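How a fridge keeps food cold

A fridge does not make cold. It moves heat from the inside to the outside. The part that does the moving is a liquid called a refrigerant, which travels round a loop of thin pipe.

Inside the fridge, the refrigerant turns into a gas. Changing from liquid to gas takes in heat, so the air near the pipe cools down. You can feel the same effect when water dries on your skin.
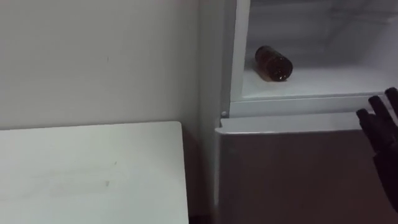
Next, a pump called a compressor squeezes the gas. Squeezing makes it hot. The hot gas passes through pipes on the outside of the fridge, gives its heat to the room and becomes liquid again. Then the loop starts over.

Most food should be kept at 5 °C or below. Germs still grow at this temperature, but slowly. A freezer is much colder – usually -18 °C – and stops them growing.

Words to know
Refrigerant: the fluid that carries the heat.
Compressor: the pump that squeezes the gas.
Thermostat: the switch that turns the compressor on and off.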